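STILLUNPORT STUDENTS TAKE ON THE LAUNDRY – AND THE WHOLE TOWN IS INVITED TO WATCH

4 min read

Stillunport, Wed 29 January – I've been running the after-hours robotics club at Stillunport for long enough to know that the quickest way to fill a room is to promise people a robot that does their housework. So I'm very happy to announce that our student project, Presura, is going public this March with an open evening, a friendly competition and (if all goes to plan) a fair amount of clothing moved from one place to another without a human hand on it.

My name is Faustine Rey and I teach the club. I also write its press releases, so you'll have to forgive me if this one sounds more like a letter home than a proper announcement. There's a lot to tell and I'd like to get to all of it.

Presura started with a list. I asked the students to write down every job at home they'd put off in the past week, and laundry came top by a mile. Somebody suggested we build a whole washday, start to finish, and I said no, pick one bit of it. They picked the bit where clothes have to be picked up, carried about and put down somewhere sensible. It sounds like the easy part! I thought so too, and I said as much to the parents at our first meeting, and I have been reminded of it ever since.

Clothes are horrible things for a robot to deal with. A wooden block is the same shape every time you reach for it. A shirt is a different shape every time, and it changes again the second you touch it. We spent our first month on blocks and felt very clever, and then we moved on to fabric and had to throw out nearly everything we'd written about where to put the fingers.

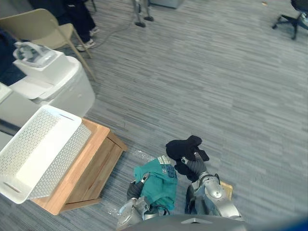 Both hands busy: a teal garment in the left gripper and a black one in the right.

Using two arms was the students' idea. My plan had been to work with one arm for the whole of the first term and bring in the other later on, which is how I was taught and how most of the course books do it. They argued (politely, mostly) that people don't carry washing one-handed if they can help it, and they wanted the robot to hold on to one thing while it dealt with another. I gave them a week to talk me round. They came back with a plan drawn across four sheets of paper taped together, and I gave in.

The project runs on a grant of £2000 from Ellano, a family firm here in town that has backed the club from the start. Of that, £400 has gone on practice materials and the open evening, and the rest goes on parts, repairs and room hire. I want to say a proper thank you to everyone at Ellano, who have never once asked us when it will be finished.

We've also had a great deal of help from Cheung, the furniture shop on the harbour road, who let us talk through our room layouts with them and gave up a Saturday morning to do it. The club had been working entirely on benches until then, and it was their team who pointed out that hardly anyone sorts their clothes on a bench. Since then we've practised among ordinary furniture, on carpet, at the sort of heights you'd find at home. It has made everything harder and much more interesting. 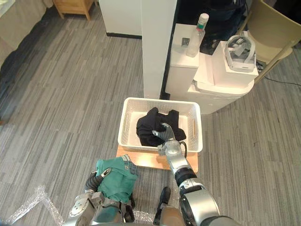 One gripper down in the basket on a black garment, the other holding a green one.

Baskets have taken up more of our evenings than I'd care to admit. The sides get in the way of the wrist, so you can't just sweep in from wherever you like, you have to come down from above and then get hold of enough fabric to lift. Too little and it slides away. Too much and you bring the basket up with you, and then everyone cheers, which doesn't help. The students keep a logbook of every attempt, good or bad, with a line on what they think happened. As I write this the log stands at 887 entries, and I have read every one of them, including the rude ones.

I'm asked a lot whether the young people do the real work or whether I do it and they watch. They do it! There are 6 of them in the Presura team this year and they swap jobs every session, so that whoever was writing the code last time is keeping the log this time, and whoever was planning the reach is now the one tidying the cables. I mostly stand at the back and ask annoying questions. My favourite is "how do you know?" and they are thoroughly sick of it.

The next stage is beds. A basket has walls that tell you where it stops, but a bed is wide and soft, and the cover moves when you lean on it. The team want clothes laid out on top so that each piece can be found again and picked up without dragging its neighbour along. 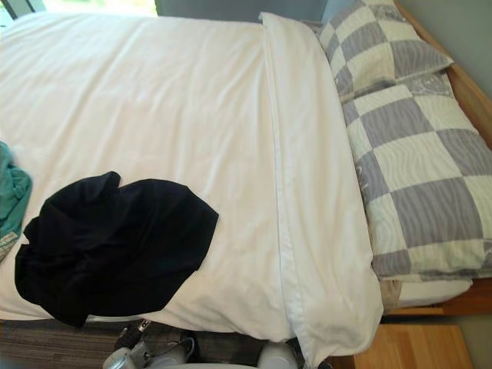 Folding comes after that, and I'm making no promises on folding. We've had long talks about whether a neat pile should count for more points than a quick one, and the current rules for the March competition say that neatness wins but you can't take all night over it. Visiting clubs will be given the same set of clothes and the same amount of time, and they can use whatever method they like. One arm, two arms, something on wheels – bring it along.

The open evening itself is free and you don't need to know the first thing about robots. There'll be a chance to talk to the team, leaf through the logbook and try sorting a basket yourself with a pair of kitchen tongs in each hand, which I recommend to anyone who thinks our robot looks slow. Younger children are welcome as long as a grown-up comes with them.

We'd also love to hear from teachers. I've written up our first term as a set of session notes, starting with the blocks and going as far as the basket, and I'm glad to pass them on to any school or club that wants to have a go. They're plain notes with the mistakes left in. If you haven't got a robot, the first three sessions work perfectly well with pencil, paper and a bag of old jumpers.

Clubs wanting to enter the competition should get in touch by the end of February so that we can sort out tables and power. Reporters are welcome at any practice session before then, and the students are happy to be asked questions (they've had plenty of practice with mine). Write to Faustine Rey, Presura project, Stillunport robotics club, and please say whether you'd like to come to a practice, the open evening or both.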